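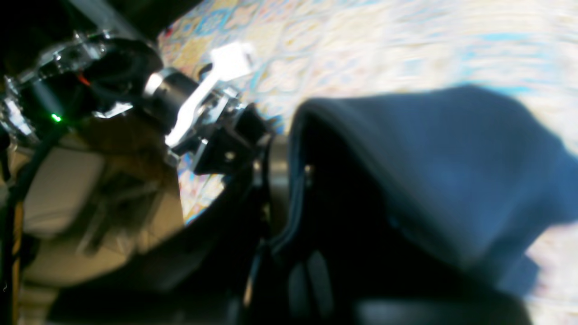 3 min read

Jan 20, 2019
Bench log, Osia arm, cloth task, remote control

Continuing the teleop set on the navy cloth. Goal for today was a clean batch of pick, lift, move across, release, driven from the Kinik hand controller with the wrist camera as the main view. Policy training is not part of this entry. Only collection.

Setup as left in December except for two changes. Controller scaling is down from 1:1 to 1:2, so a long hand motion gives a short arm motion. Gripper close speed is also down one step in the Rangel config. Both changes are in the run header. If you pull the old header by mistake, the playback will look fine and the positions will be wrong, so check the scaling field first.

Start pose: arm raised, fingers open, wrist camera facing the work surface. Cloth dropped by hand from a low height and not arranged. I want the bunch to come out different each time. Flattening it between runs gives nice demos that are no use for anything else.

Approach notes. With the fingers open and the cloth ahead of the pads, the temptation is to go straight in at the near edge. This pushes the edge back before the pads are low enough, and the grasp ends up taking a thin pinch of one layer. Better to stop short, line the gap up with a fold, lower, and then go forward. The stop should be a real stop in the recording, at least 8 frames, or the segmenter merges approach and descent into one phase.

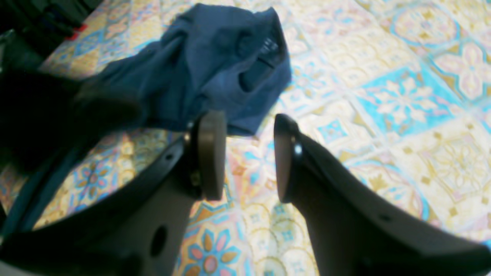

Pads open, short of the cloth.

The pattern on the surface is busy and I expected trouble from the cloth mask. The mask is good on the cloth body. It is bad in the overexposed area to the right, where the pattern goes almost white and the mask flickers. It is also bad next to the gripper, where navy against dark gray finger in shadow has very little contrast. I tried locking exposure lower. That fixed the white area and lost the folds, so I put it back. Left as an open item.

Latency. Controller to arm measured at 100 ms on the first check and up to 200 ms with both video streams saving. You can feel the second number. At that delay I start to correct a motion that has not arrived yet, and the hand path gets a small zigzag just before contact. Moving the second stream to the other disk brought it down again. Runs with the zigzag are tagged "lag" and should be left out of the training split. Do not delete them, the Zornberg people asked for bad operator data with the timing intact.

Hand guiding, for comparison. Did a short block with the arm in float mode, holding the forearm link and pushing it through the same task. Paths are smoother and faster to record. Problems: my hand gets into the wrist view on the lift, and gravity compensation is off enough that the arm sinks a little when I let go to press the close button. The sink shows up as a real downward move in the log, and the model will learn it. Remote control is slower but the log holds only what was commanded. Staying with remote for the main set. Hand guiding is fine for rough waypoints.

Grasp and lift. Close fully, wait, then lift. The wait matters with cloth. Motor current rises at first contact, drops as the layers compress, then rises again. If the lift starts on the first rise, the outer layer slides.
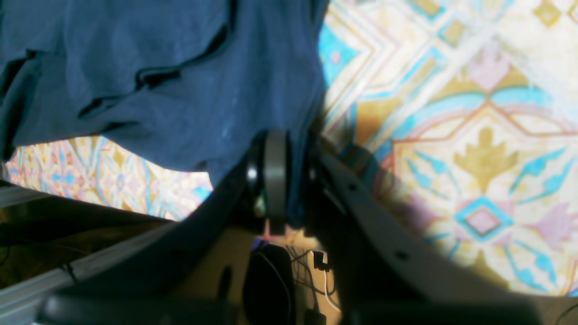
I had been triggering the "grasped" label on a single current threshold, which fires on that first rise. Changed it to the second rise with a timeout. Checked against hand labels on part of the set and the agreement is much better, though it still fires late when the fold is thick.

Release is the weak part of the data. Opening the fingers while moving leaves the cloth trailing over one pad. Opening at a stop drops it cleanly but adds a pause. For now, stop and open. Retract straight up before any sideways motion.

Run 1682 is the one to use as the reference for operators. Scaling is right, the stop before descent is long enough, and the release has no drag. Watch it at normal speed first, then with the command trace on.

Open items:
Exposure against mask quality, see above.
Gravity compensation with the present wrist load. Recalibrate before any more float mode work.
Second-rise trigger on thick folds.
Put the scaling value in the file name as well as the header.
Cable slack at the wrist joint, check at full rotation before the next block.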